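The great bits-and-pieces sort-out, part two

So the cupboard under the stairs is done (still pleased with myself, still opening the door just to look at it), and that left the games. I'd been putting the games off since November. We have a lot of them, and by a lot I mean that the shelf in the back room has a bow in the middle and I've been pretending not to see it.

The trouble isn't the boxed games that have stayed in their boxes. Those are lovely. They have inserts and little zip bags and they stack. The trouble is everything that has come adrift over the years – the counters, the pegs, the dice, the tiny plastic things that could belong to any of four different sets, the cards with a corner chewed off. All of that had ended up in one enormous biscuit tin and then, when the tin was full, in a second tin, and then in the drawer with the takeaway menus.

I started at six in the morning with a coffee and the radio, before anyone could wander in and ask what I was doing. Tipped the lot out on an old sheet on the floor. What a colour! I'd forgotten how cheerful it all is in a heap. There were marbles in there I remember from primary school, and a brass key that fits nothing in this house, and a whole set of travel draughts from the caravan park at Claston that I could have sworn we'd left behind on the windowsill.

My method, for what it's worth, was to sort by colour first and by game second. I know the organising books tell you to go straight to category, but my eyes are much quicker at colour than at deciding whether a blue blob is a boat or a hat. Once you've got all the greens in one place you can see straight away which ones match each other. It took me most of the morning and I enjoyed every minute of it, apart from the minute I knelt on a caltrop of a thing from a castle set.

The yellows were the biggest group. Dice next, and I did count those, I couldn't help it: 153 of them! One hundred and fifty-three dice in a house where we play maybe three games with any regularity. I kept the nicest and the ones with a known home, and nearly 100 went into a bag for the school fete, where somebody always wants them for the maths table.

Now, containers. I've tried a fair few over the years and I have Views. Ice cream tubs are free and a good size but you can't see into them, so you end up opening all of them every time, and the lids go brittle. Jars look gorgeous on a shelf and are hopeless on a carpet with children about. Those cardboard drawers from the Garkgate market were sweet for a month and then the bottoms sagged. What I've come round to is plain clear plastic with a proper lid, in as few different sizes as I can manage, so that they sit on top of each other and anybody can see what's inside without asking me.

I bought mine at Tsang, the homewares place that does the seconds table out the front, and I went back for more the same afternoon. The long, low shape is the one I like best. A deep box is tempting, but small things all sink to the bottom and you need a full arm to get them out, whereas in a shallow one they spread out and you can pick what you want with two fingers. The lids on the ones I chose have ridges moulded across them, and the ends clip down, so I'm not relying on a rubber band and a prayer (see part one, the paper clip disaster).

A few little things I learned along the way. Wash everything before it goes back in, in a colander in warm water, and leave it on a tea towel overnight. Label the short end, as that's the bit that faces you on the shelf. And leave room! It is so tempting to fill a box to the top when you've just bought it, and then the next stray piece you find behind the couch has nowhere to go and you're back to the biscuit tin. I'd much rather have a box that looks far too big for what's in it.

The reds are my favourite example of that. They're stepped little pegs, wide at the bottom and narrow and round on top, and they're such a good bright red that I couldn't bear to mix them in with anything else. So they have a big clear box all to themselves for now, and there's plenty of space for any cousins that turn up.

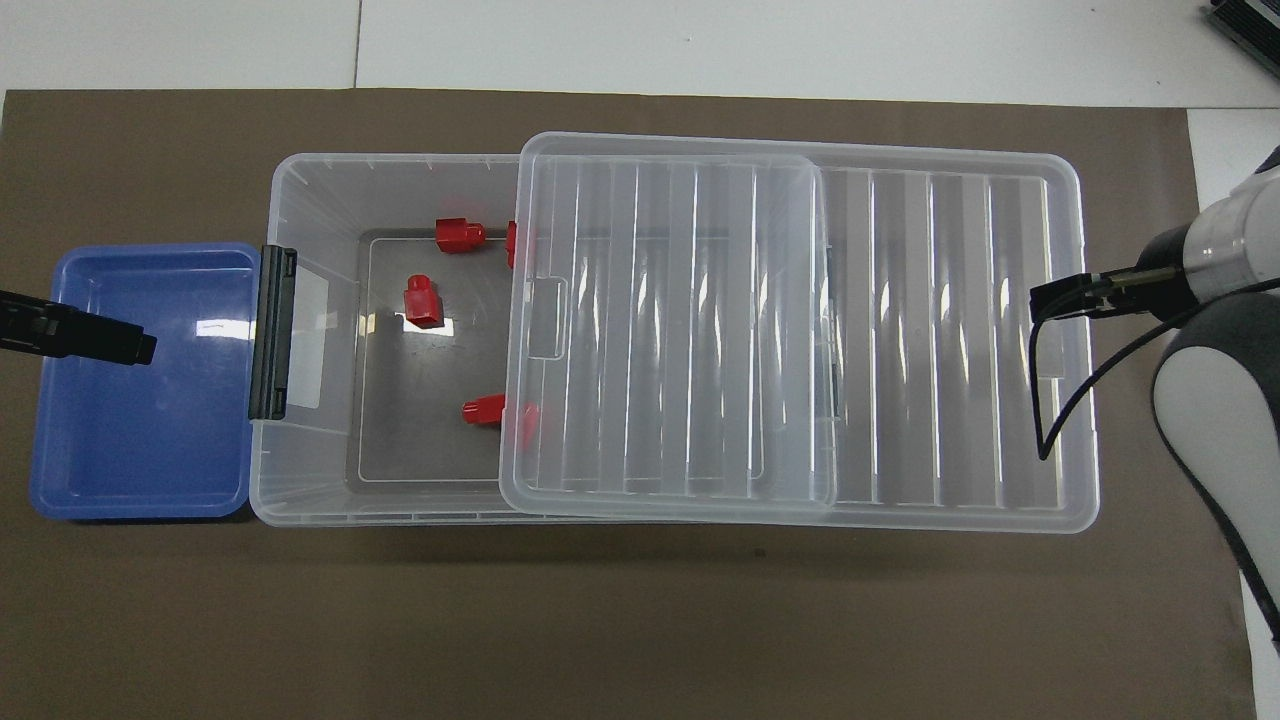 My neighbour over the back fence thinks I've got it the wrong way round, and told me so at some length while I was pegging out the sheet: small boxes, lots of them, one per game, and never mind the empty space, because a big box with a few things in it only invites people to throw their rubbish in. She had a point about the rubbish. I found a hair tie and a raisin in the greens within a day. But I'm going to stick with the bigger ones for a month or two and see who's right, and she's promised to come and inspect.

What's left to do: the jigsaws, which frighten me a bit. There are 6 without lids, and one old harbour scene that came from my aunt's place with the box held together by parcel tape. I think the only way is to do them all, one after the other, and find out what's missing as I go. There's a Grametti one in the pile too, the alpine village with all that snow, and I'm saving that for when the weather turns and I can have the heater on and a pot of tea beside me.

If you've sorted your own game shelf and have a clever answer for score pads and those awful little sand timers, please tell me in the comments. The timers roll. They roll off everything. At the moment they're in an egg carton on top of the piano, and I'd love to have the top of the piano back before we have people over for tea.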